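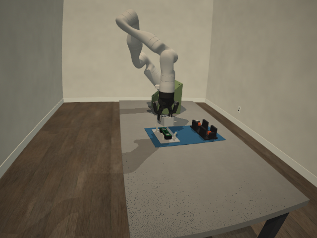
I spent most of November collecting demonstrations for an insertion task, and I want to write down how it went before I forget the details. The job is simple to describe. An arm has to pick up small parts from one side of a blue mat and place them on a fixture on the other side, and a policy has to learn to do it from recorded examples. All of it is in simulation for now. In this setup the fixture is the white plate set at a slight angle on the left half of the mat, with the green component on it, and the orange pieces wait in the black slotted holder on the right. The angle of the plate matters more than I expected, and I'll get to that.

The project is called Velevora. I do the data side and Costel Cârstea does the training side, so when the policy does something stupid we can each blame the other. We agreed at the start that I would deliver 1,225 episodes, and that he would not touch a training run until the first 385 had been checked. He kept to that, mostly.

The episodes are teleoperated. I sit at a desk with a hand controller and drive the simulated arm, and the simulator records joint positions, gripper state and the rendered views at every step. I know plenty of people script this kind of thing. We tried that first. A scripted expert is fast and never gets tired, but it also takes the same path every time, and the policy we trained on it fell apart as soon as the gripper came in a little off center. It had never seen anybody fix a mistake. When I drive by hand, I come in crooked, stop, back up and try again, and all of that gets recorded.

A good episode took me under a minute once I had practice. A bad one could take three. The first afternoon I managed 72 episodes and threw out a lot of them afterward. By the second week I was doing 90 in a session and keeping nearly all of them. I found I couldn't go past that number without getting sloppy. My wrist was fine, but my attention went. I would start releasing the part before it was seated, watch it tip over, and swear at the screen.

On what to keep. I went back and forth on this. My first rule was to delete anything that wasn't a clean success. Costel asked for the ugly successes back, meaning the ones where I missed the first time and recovered. I had already deleted the early ones, so those are gone. From then on I sorted episodes into three folders: clean, recovered and failed. The clean and recovered ones both go into training. The failed ones are kept but not used. He has some idea of training a success detector on them later.

I also started writing a short note with each recovered episode. Just a few words, like "hit the slot wall" or "grip too high." This was tedious and I skipped it on some days, which I regret, as it was the most useful thing we had when we were trying to work out why the policy kept failing in one particular way.

That failure was the angle. For the first 385 episodes, I reset the scene with the fixture in nearly the same pose each time. I thought I was randomizing it. The reset script had a setting for position and a separate setting for rotation, and I had turned up the first and left the second at a very small value. So the plate moved around the mat but always pointed the same way. Costel trained on this batch and the numbers looked great. Then he rotated the plate a few more degrees in evaluation and the arm carried the part over nicely, lined it up for the old angle, and pushed down. It did this over and over. It looked very confident.

I took the blame for that one. We kept the batch and I collected the rest with the rotation opened up. It made my job harder too. When the plate is turned well away from square, I have to rotate the wrist before I come down, and if I leave it too late the fingers get in the way of the clamps. My episodes got longer for a couple of days until I learned to do the turn during the travel across the mat.

Some other things that I changed along the way:

Lighting. The first renders all had the same light. Shadows in a simulator are a bigger deal than you might think. The arm throws a big soft shadow over the table, and if it always falls the same way, the policy can use it as a cue for where the gripper is. We now vary the light direction and strength on each reset.

Starting pose. I used to begin every episode from the same home position. Now the arm starts from a random pose above the mat. This gave us more variety in the approach for no extra effort on my part.

Pauses. I have a habit of stopping just above the target while I decide if I'm lined up. The policy picked this up faithfully. It would get above the fixture and hang there, sometimes for good. Costel trimmed out the stretches where nothing moved, and I made an effort to keep moving, slowly if necessary. The trimming helped more than my effort did.

Controller gain. I turned it down halfway through and then had to turn it back up, because the two sets of episodes moved at such different speeds. If you are going to change this, change it before you start. I lost a day of work to it.

I looked at what other people recommend for episode counts and didn't find it much help. The tasks are too different. What worked for us was training on part of the data, looking at how it failed, and then collecting for that. The last stretch of episodes was almost entirely me setting up the awkward cases on purpose – plate turned hard to one side, holder pushed close to it, starting pose low. Those were slow and not much fun, but I think each of them was worth several of the easy ones.

The storage was also a mess for a while. I named the files by date and session, and then we needed to find every episode with the plate in a certain range of angles, and there was no way to do that without opening each one. The scene parameters are now saved in a small text file beside each recording. I had to go back and pull the values out for the old ones. It took an evening and a script I'm not proud of.

We hit 1,225 near the end of the month. The policy now handles the rotated plate most of the time. It still has trouble when the part is gripped near one end, and I can see from my notes that I only have a handful of episodes like that, so that's what I'm collecting next. Costel wants to try a version with the slots made a bit tighter. I have asked him to wait until I've caught up on sleep.

I'll put up the reset script once I've cleaned out the hard-coded paths. A couple of people asked for it after the last post.

Recent posts
Moving the Velevora scenes to the new simulator build
Why I stopped using the keyboard for teleoperation
Notes from the Tidgate meetup
Khalaf controller: three months in
A weekend in Nalammont with no laptop
Sorting old episodes, part two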